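Wukden Bin Picking Starter Package

I get asked for a price on this one before I get asked anything else, so let's start there: I can't give you a number until I know what arm you already own. If you have one, you're buying the Wukden package on its own (gripper, bin, cable dressing, software seat). If you don't, the arm is going to be the biggest line on your quote by a long way, and you should plan for that early!

I usually tell people to split the budget into two rounds. Round one is the bench setup - a table, a bin, clamps, and a mixed pile of your parts. You can learn a huge amount there before you spend a dime on guarding or conveyors. Round two is everything the bench taught you that you need.

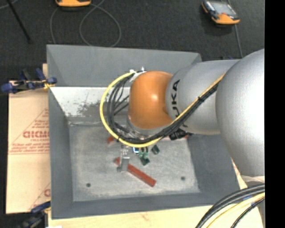 Cables are where first-time buyers come up short. Every quote I've seen from a new customer leaves out spare ones, and a gripper cable that flexes all day is a wear item, same as fingertips. I'd put two full sets in the first order. Fingertips come in packs of 16 and they're cheap, so get a pack and forget about it.

Lead time is five weeks for the gripper and three for everything else. The Pristeo controller card is optional, and I'd skip it unless you're running more than one station.

Long, flat parts in with small chunky ones? Great, send me a mixed handful! Beca Beddoe runs our sample tests and she'd much rather see your ugliest parts than your nicest. The test is free, you just pay shipping both ways.

Package contents: gripper, mounting plate, one cable set, bin, four fingertips, one software seat. Arm and table not included.

Quotes: ask for Pascual Zapata
Page updated 2/26/18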